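Keep the mending table

2024-08-22

Larnberg library is thinking of dropping its mending table in November. Cost given as 615 pounds a year. I think thats a daft saving and I'll say so quickly, bus in a bit.

We throw out clothes for the stupidest reasons. A button. A hem. A seam gone under the arm, ten minutes with a needle if you know how, and most of us don't. My school stopped teaching it. Yours too, probably. So the jumper goes in a bag, the bag goes to the charity shop, and the shop can't sell a jumper with a hole in it either.

Shops won't help. I asked in Inon about a coat lining and was told to buy a new coat. Very polite about it. The new coat was on the next rail.

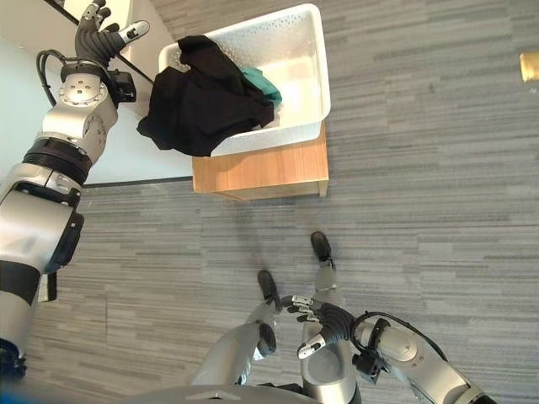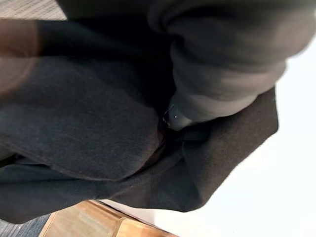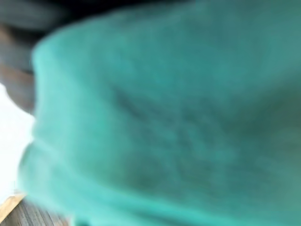
Isn't it cheaper to just buy another one?

Often it is, at the till, and that is my whole complaint. A cheap top costs less than an hour of anybody's time, so mending looks like a hobby for people with spare evenings. But you buy the cheap top again next year, and the year after. I have a cardigan with 12 darns in it. Ugly ones, the early ones especially. Still warm.

The other argument going round is that people can learn from videos. Some can. I tried, paused it with my elbow, sewed a sleeve shut. What I needed was somebody across a table saying no, other way, pull it through. Boateng Road hall used to have that and lost it, and there's been nothing in its place for 2 years.

Not everything should be saved. Fine. Some leggings are past it. But a town that can pay for new planters outside the station can find 615 pounds for thread, a table and a few hours of heating. Write to the libary before November, the form is at the front desk. Short is fine. Mine was four lines.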